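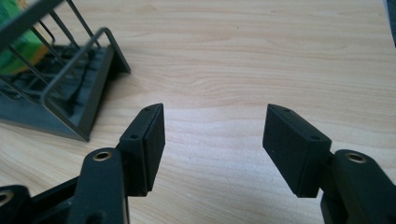 Taston magistrates' court opened its doors to the public on 16 June 2021. I went in the morning with a group of 6.

We saw the cells first, then Courtroom 2, where a clerk explained how a plea is taken and who sits where. The dock is smaller than I expected – two chairs and a glass screen. The court dealt with 3000 cases last year, mostly motoring and theft. The next open day is in November.

Recent
Stakerden man denies fraud
Moncrieff inquest adjourned

Comments
Is there parking?
Went last time, well worth it – take a coat for the cells.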